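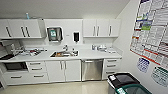

How much water does a shared office kitchen use in a day, and where does most of it go?

In the building we studied, most of it went to rinsing dishes under a running tap. Drinking water, coffee and kettles together came to a much smaller share than any of us had guessed.

Water Use in Shared Kitchens at Ladosside
Student project report, submitted 5 May 2024
Project lead: Carleen Sheehan

Background

Ladosside is a three-story office building with a kitchen on each floor. The water bill is split evenly between tenants, so no company sees what its own staff uses. Our course asked for a project on resource use in a workplace, and the building manager agreed to let us fit meters for one month. The largest tenant, Wanigasekara, also let us put a short survey in its staff newsletter.

We wanted to know three things: how much water each kitchen used on a normal working day, what it was used for, and whether a simple change would bring the number down.

Method

We fitted a flow meter under the sink on each floor at the start of February. The meters logged the start time and volume of every draw. We read them each evening and copied the totals into a shared sheet.

The meters could not tell us what the water was for, so we also ran a paper diary. People were asked to tick a box when they used the tap – drink, rinse, wash, wipe or other. We matched the diary entries to the meter log by time. Entries that did not match a draw within 2 minutes were dropped.

The survey had 7 questions and we received 70 replies.

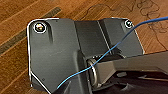 Figure 2. Bracket and screws on wood.

Results

The second-floor kitchen was the heaviest user, at 130 liters on an average working day. The first floor used the least. We think the difference comes from the dishwasher on the first floor, which was outside our meters and was run once in the evening. This means the first-floor figure is too low, and we have not tried to correct it.

Rinsing made up more than half of the metered volume on every floor. The draws were long, and many of them came right after lunch. Several people wrote in the diary margin that they rinsed plates before washing them and then rinsed them again afterward.

In the survey, most people named drinks as the main use of water in the kitchen. Very few named rinsing.

For the last week we put a plastic basin in the second-floor sink and a small card asking people to fill it for rinsing. Use went down on the first few days. By the end of the week the basin had been moved under the sink and the readings were close to where they started.

Problems

The third-floor meter stopped logging for two days after its battery came loose. We left those days out of the average. The diary was filled in well during the first week and poorly after that, so the split between uses rests mainly on early data. We also learned too late that a cleaning crew from Darnelach fills its buckets on the second floor before the offices open. Their draws were easy to spot from the time stamps and were removed.

What we would change

A longer test with the basin would be useful, with a week off in between to see whether people go back to old habits. We would also meter the hot and cold lines separately. The Stellow meters we borrowed can do this, but we only had one per sink.

The full readings are in Appendix A and the survey questions are in Appendix B.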